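Section 2: Making up the bed for the first time

Welcome to the part of the guide most people skip to, and we don't blame you one bit. The Memon bedding set is meant to be slept in, so let's get it out of its bag and onto the mattress without any wrestling. Set aside 20 minutes the first time (it goes much faster after that, we promise!).

Before you start, wash the sheet, the cover and the pillowcases once on a cool cycle and let them dry all the way through.

1. If your bed stands against a wall, ease it out by the width of your hand, so you can reach down the far side.

2. Lay the sheet over the mattress with the care label at the foot end. Do the wall side first, both corners, and then come around to the open side and pull it snug.

3. Turn the cover inside out, put your arms in up to the top corners, take hold of the duvet through the fabric and shake the whole thing right side out. Fasten all 9 buttons along the bottom.

Fresh from the wash, the fabric will hold on to its creases for a night or two, especially if it sat in the basket for a while. You can iron it on a low setting if you like a crisp bed, but plenty of our customers never do, and they seem to sleep just fine. 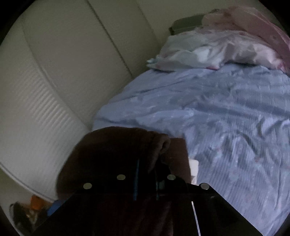 4. Slip the pillows into their cases, open end toward the wall, and give each one a good shake before you set it down at the head of the bed.

5. Push the bed back into place, keeping the bedding from getting trapped behind it.

Note: Mixing colors is perfectly all right. A pink case with a blue sheet, a plain white pillow next to a flowered one, whatever makes you happy when you walk in at night.

Caution: Keep bedding away from heaters and wall vents, and check again after you've pushed the bed back.

Spare buttons are in the small envelope inside the bag. If you run out, write to our Vekorthorpe shop and we'll mail you 2 more.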